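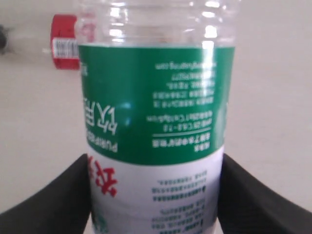
1. Introduction

Thin sheet is cheap and light but bends easily. The usual remedy is to form ribs or corrugations into it, which move material away from the neutral axis and raise the second moment of area without adding much mass. The method is common in roofing, shipping containers and steel drums. It also turns up in packaging: a clear plastic water bottle has horizontal grooves and rings in its wall, and these help a very thin wall keep its shape when it is held. This project measures the effect in flat strips, where the geometry is simple enough to compare with beam theory. The work was carried out in the materials laboratory at Nandthorpe between April and July 2022.

2. Aim

To find how the bending stiffness of ribbed aluminum strip depends on rib depth and rib spacing, and to check how far simple beam theory predicts the result.

3. Specimens

All strips were cut from half-millimeter aluminum sheet supplied by Rovico. The finished width was 60 mm. Ribs ran lengthwise and were pressed between two machined dies. Rib depths were one, two and three millimeters. Each depth was made at two spacings, called wide and narrow in this report. Flat strips from the same sheet served as the control.

Pressing draws in the edges of the strip, so blanks were cut oversize and trimmed after forming. The first set was trimmed before forming and could not be used. Three of the deepest narrow-spaced strips cracked along the rib crest and were also discarded. Annealing the blanks might have prevented this but would have changed the material relative to the control.

Two rib shapes were considered at the design stage, a plain circular arc and the flat-topped Vieira profile. The arc was chosen because the dies could be cut with a ball-nosed tool in one setup.

4. Method

Each strip was placed on two steel rollers with a span of 135 mm and loaded at midspan through a hanger. Mass was added in equal steps up to a maximum of 678 g, including the hanger. Deflection was read from a dial gauge resting beside the loading point. The gauge was zeroed with the hanger removed, and its spring force was measured separately and subtracted.

Every loading run was followed by an unloading run. If the gauge did not return to zero within one division, the run was repeated. Strips were then turned over and tested again. In total 1719 readings were kept. They were entered in Nenus, the department's data package, and stiffness was taken as the slope of the best straight line through load and deflection.

5. Results

Flat strips gave a straight line at low loads. At the highest loads the line curved slightly, as expected once the deflection is no longer small compared with the span. Only the straight part was used for the slope.

All ribbed strips were stiffer than the control. Stiffness rose with depth faster than in direct proportion, and the increase from one to two millimeters was close to the predicted value. From two to three millimeters it fell short. Narrow spacing gave a further gain at every depth, but a smaller one than adding depth.

Turning the strips over made no clear difference to the flat or shallow specimens. The deepest strips were slightly less stiff with the open side of the ribs upward.

6. Discussion

Beam theory assumes that the cross section keeps its shape. In the deep ribbed strips it did not. Under the hanger the ribs spread sideways - visible as a small gap between a straightedge and the trimmed edge - and this lowers the effective depth. Wall thinning during pressing acts in the same direction. Sections cut from two spare strips showed thinner metal at the crest than at the root, but the micrometer available could not measure the crest reliably.

The main source of error for the stiff specimens was the gauge. Their total travel was only a few tenths of a millimeter, so seating of the strip on the rollers mattered. A small preload before zeroing reduced the scatter and should have been used from the start. Strips with any twist left from pressing rocked on the rollers and gave poor repeats.

7. Further work

The same dies could be used on thicker sheet to separate the effect of section spreading from that of wall thinning. A wider loading bar, shaped to the ribs, would spread the load across the section. Testing the strips with the ribs running across the span would show how much stiffness is lost in the weak direction, which this report does not cover.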